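Equipment Plan and Budget for the Hand-Held Gripper Project
Student report, Clakis group – December 24, 2024
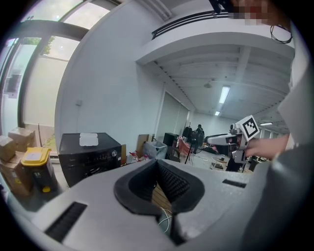

How many grippers should a student group buy first? We recommend two working units and one set of spare jaw pads, and a third unit only after the first month of use.

We compared offers from Collstead and Hanby. Collstead asks 226 dollars for one gripper body without pads. Hanby is cheaper by 50 dollars, but the delivery takes five weeks and the shipping is not included. Our supervisor, Conall Ó Briain, advised us to write the shipping as a separate line, so we did it in Table 2.

For small parts (cables, printed markers, screws) we reserved 100 dollars. In July this line was missing from our first plan, and we had to ask for the money later – it was slow.

Storage bins and tripods are not in the budget. We will request them from the Ó Dálaigh fund in the spring term.

Table 2. Costs by supplier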